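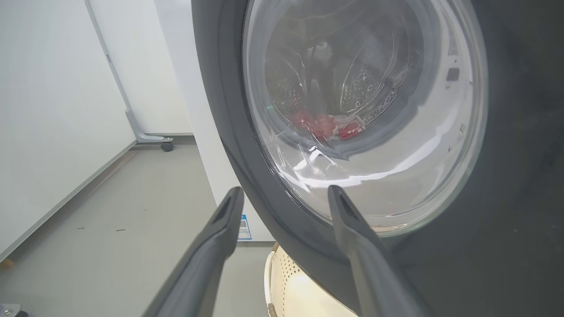 About Parnthorpe Laundry

We don't trust most of what is written about washing clothes, and we include a fair amount of what our own trade puts out. Parnthorpe opened in Parkberg as a plain wash-and-fold shop on Gilchrist Street. We now do 135 household bags in a normal week, and we still read the back of every detergent box with one eyebrow up.

Take the "quick refresh" cycle. Maybe it does something. We ran 41 loads of kitchen towels through one and the smell of onions came out about as strong as it went in - so we don't sell it. Same with scent beads, and with any bottle that says "deep" on the label.

Reds are washed with reds. People tell us modern dyes don't run anymore, and we would like to believe them. A little bundle of red and pale pink cloth at the bottom of a big drum looks like a waste of a machine, but we'd still give it a load to itself if the customer asked.

Door seals get wiped by hand at closing. We tried the Trandis cleaning tablets for a while and went back to a rag.

We don't promise to get every stain out. Old grease usually stays, and so does hair dye. If we think an item isn't worth the money to wash, we'll say so at the counter and you can take it home again.

Drop-off is at the front. Bags need a name on them.

Parnthorpe Laundry, 302 Gilchrist Street, Parkberg | Contact | © March 2018 | Back to top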